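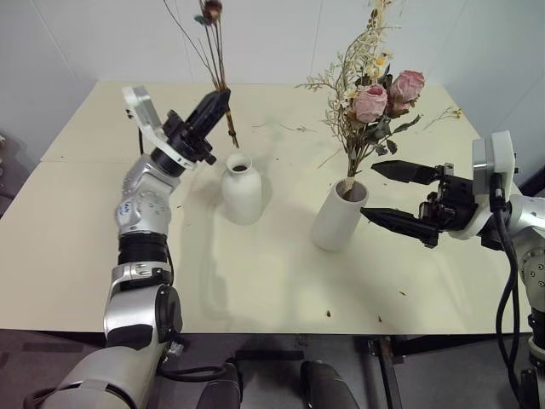
**Dienstag, Tisch 2 — Trockenblumen umstecken**

Zylindervase (weiß): zwei rosa Rosen, beiges Füllmaterial, graugrüne Blätter. Bleibt so, nicht mehr dran rumzupfen. Kleine Flaschenvase noch leer — Öffnung eng, das hohe Bündel mit dem rotbraunen Kopf da rein? Stiele vorher kürzen, sonst kippt mir das.

Krümelt wie verrückt, ganzer Tisch voll. Loser Zweig liegt noch hinten, nich wegwerfen, kommt in die Kiste Tular.

Offen:
- Nachschub bei Wovemico, 30 Stiele, diesmal weniger spröde
- Bindedraht!! Rolle ist fast lehr
- Fuge in der Platte mit Pinsel sauber machen, Rest saugen

Gimuris-Liste nach 11 Uhr nachtragen.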